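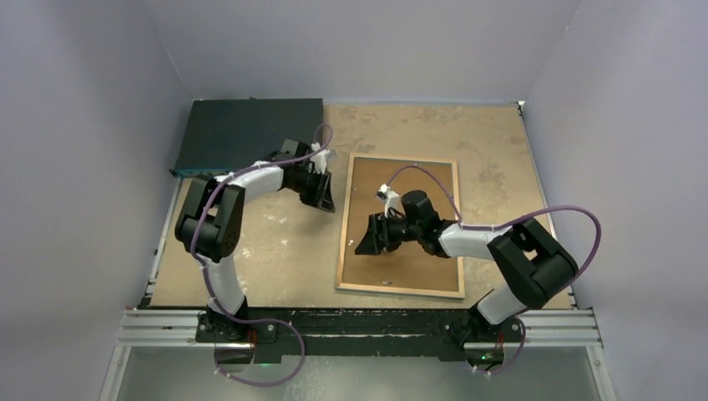

Light wood frame on the table, brown panel showing, small white label near the lower edge.

I had meant to write up the whole framing job in one go, but the print turned out to need trimming, so this post covers measuring and layout only. The cutting will follow when I have a fresh blade and an afternoon.

The frame is the plain one from Premilon, bought in January. I chose it for the light wood, which is close enough to the shelf in the hall, and because the profile is narrow. Wide profiles make a busy picture look cramped in a small space.

First measurement: the opening at the back of the frame, taken inside the rebate, on all four sides and once across each diagonal. The long side came out at 49 cm. The two diagonals agreed, so the frame is square. If they had differed by more than a couple of millimetres I would have sent it back, as a skewed frame can't be corrected with packing.

Second measurement: the print. Ecaterina Pop gave it to me rolled, and it had spent months in the tube before I got round to it. I left it face down under clean paper and a layer of books for two nights. Glossy paper marks easily, so the books went on flat and came off one at a time. I didn't slide anything across it.

The print is 20 mm longer than the opening. I checked this twice with a steel rule and once with a tape, and the tape was the one that disagreed. The hook on the end has play in it. For anything that has to sit in a rebate I now use only the rule.

There were two ways round the problem:

Buy the next frame size up and add a mount. This keeps the whole print, but the result is too wide for the space between the door and the shelf.

Trim the print. All of the loss can come from the pale bluish-white part at the bottom, where there is the least to lose. The orange-red part at the top stays as it is.

I asked Ecaterina whether she minded the second option. She didn't.
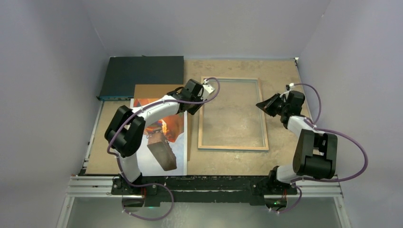
Print laid out on the sheet of brown cardboard, frame to the right.

The cardboard is there for the cut. A knife drawn over a bare table leaves a groove, and the next cut follows that groove whether you want it to or not. Single sheets are fine for photographic paper if the blade is sharp. With a dull one the cardboard gives slightly and the edge of the paper lifts into a small burr, visible under glass at certain angles.

Before marking, I wiped the table down and let it dry. It is an old surface with scuffs that don't come off, but grit does, and grit under a glossy sheet shows up as a pimple on the front.

Marks go on the back of the print, in soft pencil, at both ends and in the middle. Two marks define the line and the third is a check. Mine was out by half a millimetre at the middle mark, so I rubbed it out and started again from the top edge.

Darius Chiriac asked in the comments last time whether I use hinges or corners. Paper corners, for this one. Glossy stock doesn't take tape well, and corners let the sheet move a little with the weather.

Still to do: new blade, the cut itself, and a cord for the back.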